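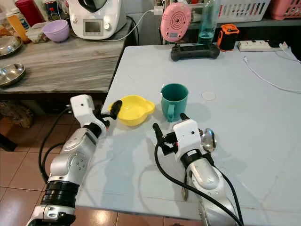
3. Plastic and steel tableware in everyday use

3.1 Background to the household part of the study

The survey described in Section 2 asked people which dishes they owned. It did not ask where those dishes were kept or what else shared the space with them. The household part was added to fill that gap. It looks at small, light tableware of the kind used for snacks, side dishes and children's meals, and at the surfaces where it is set down between uses.

Earlier work on kitchen storage has mostly dealt with cabinets and drawers. MacBrayne (2000) treated the counter as a work surface that should be clear at the end of the day, and anything left on it was coded as clutter. We found this coding hard to apply. In many homes the counter is where bowls and plates live. They are washed, left to dry, used again and put back in the same spot, and the cabinet above may hold only dishes kept for guests.

We therefore use the term "standing stock" for items that stay out on a surface as a matter of habit, and "passing stock" for items put there for one task. The same bowl can belong to either group in different homes. Residents were asked to sort their own items, and their answer was taken as final even when it disagreed with ours.

Home visits were made in June in two towns, Groltcombe and Moffat. Residents were told not to tidy before a visit. They were asked to talk through what was on the counter from left to right and to name the last meal each dish had been used for.
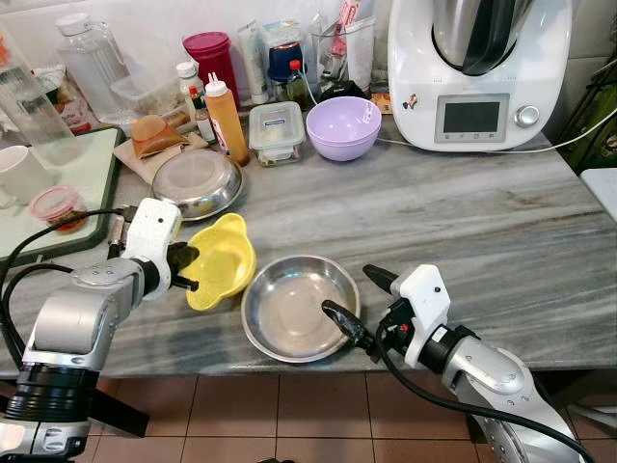 This page was last modified on December 1, 2020.

3.2 Mixed materials on one counter

Plastic and steel were found together far more often than either was found alone. Figure 2 in the print edition gives the full breakdown by home. A common arrangement puts flat steel dishes toward the front of the counter and deeper plastic bowls farther back, near food containers and bottles. The steel plate and lavender bowl on the marble counter are of this type, with a snap-lock glass container and an orange squeeze bottle standing close by.

Residents gave different reasons for owning both materials. Steel was described as lasting longer and as easier to get clean after oily food. Plastic was chosen for its color and its low weight, and several residents said that a bright bowl was easier to find among other things. Price came up less than we had expected. Only one resident, in Moffat, had replaced all of her plastic bowls with steel, and she had kept the old ones for dry goods.

Cups and mugs followed a looser pattern. They were carried to other rooms and came back late or did not come back until someone ran short. For this reason mugs were recorded wherever they were found, including on desks and side tables, and were not counted as missing from the kitchen.

3.3 Nesting and the back row

Bowls of the same size and color were usually stacked. Residents who nested their bowls tended to place the stack in a back row against other upright items, leaving the front of the counter open for cutting and serving.
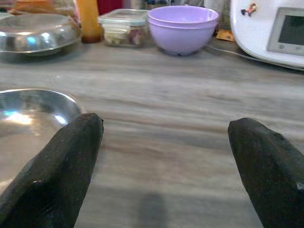
Figure 9. Nested lavender bowls in a back row, beside a clear food container and an orange-yellow bottle.

Stacks were low in most homes. Residents using the Skudetti storage plan, which asks for one dish type per shelf, still kept a stack on the counter in addition to the shelf. When asked about this, they said that the shelf was for extra bowls. The Diden checklist has no entry for duplicates of this kind, and we recorded them by hand in the margin.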